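Two Lanes and a Roundabout: the Poduval Link Road
Speaker notes, Tuesday session, room opens 9:30

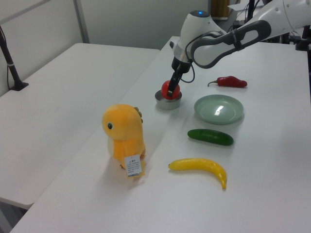 A gripper, a tomato and a steel cup.

OPENING
Wait for the people at the back to find chairs. Say who I am: Harish Achari, traffic planning, Conunari district. I drew the road. If you have sat in the queue at the Jenby turnoff, I drew that too, but I was younger.

Ask who drove in this morning. Ask who enjoyed it. Move on quickly.

WHERE WE STARTED
Everyone going from Govard to the market side has to pass through Jenby. Jenby has one main street, a school, a bakery with a delivery truck, and a bridge that was built for carts. Our count put 2,345 vehicles over that bridge on an ordinary weekday. The carts are mostly gone. The bridge has stayed the width of a cart and a bit.

The old fix was a sign asking trucks to use another route. There was no other route. The sign is still up and I am fond of it.

WHAT WE BUILT
Poduval Link Road, two lanes, leaves the Govard road before the fuel station and comes back in past the grain sheds. One roundabout. One underpass for people on foot and for goats, who were consulted through their owners.

Say "underpass" slowly. Last time half the room heard "overpass" and I got a letter about views.

Parking lot at the eastern end, 380 spaces, meant for people who want to leave the car and take the bus. At present it is also meant for driving lessons. I have made my peace with this.

(Pause here for water. Don't look at the clock, it is fast.)

WHAT WENT WRONG
Be plain about this part, they already know it.

The drainage on the northern side was designed for the rain we used to get. In February we got the other kind. The road was shut for 2 days and everybody went back through Jenby, where they were greeted like old friends by the people who had complained about them for years.

The roundabout signs went up in the wrong order. For one weekend, anyone following them to Govard would have arrived at the grain sheds. Many did. Rajeshwari Pai in the signs office has asked me to point out that the drawings were correct. The drawings were correct.

WHAT IT HAS DONE
Bridge traffic is down. We expect the link road to take up to 2,000 vehicles a day off it once the bus timetable settles. Do not promise a date for the timetable. If pressed, say "after the school holidays" and don't say which ones.

The bakery reports that its truck can now turn around. I count this as a win and have put it in the annual report.

LIKELY QUESTIONS
Streetlights: on order. Yes, still.
Speed bumps: no, it's a link road. They will ask again at the end.
Why is it called Poduval when it doesn't go to Poduval: it goes toward Poduval. Stage two goes there. Stage two has a map and no money.
Noise at the grain sheds: Rajeshwari has the readings, hand over the microphone.

CLOSE
Thank the room. Remind them the lot exit is left turn only until the paint is redone. Take the laptop cable with me this time.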